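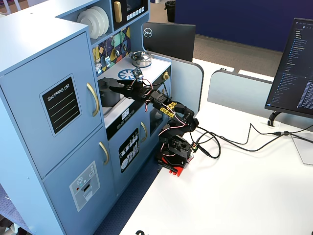
¿Cuánto cuesta mantener en marcha un brazo de sobremesa? Más horas de destornillador de las que figuran en el folleto, al menos según las cuentas de Londmont.

El laboratorio publicó en marzo el cuaderno de mantenimiento de una sola de sus celdas, la que trabaja con una cocina de juguete azul claro arrimada a la mesa. La nota que lo acompaña habla de «una puesta a punto estable». El cuaderno cuenta algo menos redondo.

La celda consta de un brazo negro de servos encadenados, sujeto con una placa base roja al borde de una mesa blanca. El control es de Jeler y los recambios los sirve Nillden. En total, 3.108 euros en piezas y consumibles desde el arranque, sin contar el sueldo de quien las cambia. Londmont considera la cifra «contenida». Puede que lo sea frente a un brazo industrial, pero la comparación es cómoda: un brazo industrial no se compra para acercarse a una olla de juguete.

Lo que más tiempo se lleva es la base. El cuaderno recoge 54 reaprietes de la placa y, después de cada uno, una nueva calibración del cero. El procedimiento es siempre el mismo: cortar la alimentación, apoyar el brazo en posición de reposo, apretar la mordaza en dos pasadas y volver a medir la distancia entre la pinza y la encimera. Si la cocina se ha desplazado, aunque sea un poco, hay que recolocarla antes de medir. Uno se pregunta por qué, a la vista de esa lista, nadie atornilló las dos cosas al mismo tablero. La respuesta de Londmont es que la celda debe poder desmontarse un sábado y montarse en otra sala. No consta que se haya hecho nunca.

El segundo capítulo es el cableado. Los hilos rojos y negros van por fuera del brazo, de articulación en articulación, y el codo y la muñeca son los puntos que el cuaderno manda revisar antes de cada turno. La pauta pide dejar holgura suficiente para el giro completo y comprobar a mano que ningún conector tira. También fija un máximo de 50 horas de servicio antes de abrir la muñeca y mirar la placa electrónica. En las hojas publicadas ese plazo se respeta al principio y luego se estira sin explicación.

Guérin, la consultora que firmó la revisión externa, da el visto bueno al conjunto y recomienda fijar los cables a la mesa. Es un consejo sensato que ya aparecía en el manual de montaje. La revisión no entra en la cuestión de los servos: el cuaderno anota 37 avisos por temperatura, casi todos en el hombro, y los resuelve con la misma frase, «se deja reposar y se reanuda». Como método de diagnóstico es pobre. Tampoco se dice si el aviso saltaba con carga en la pinza o con el brazo simplemente estirado sobre la cocina, un dato que serviría a cualquiera que tenga un montaje parecido.

Hay que reconocerle a Londmont que haya publicado las hojas, con tachones incluidos, cuando lo habitual es un vídeo de dos minutos y una tabla de aciertos. Ahora anuncia una segunda celda con la misma base y el mismo tipo de sujeción. Preguntado por si cambiará la mordaza, el laboratorio responde que está «en estudio».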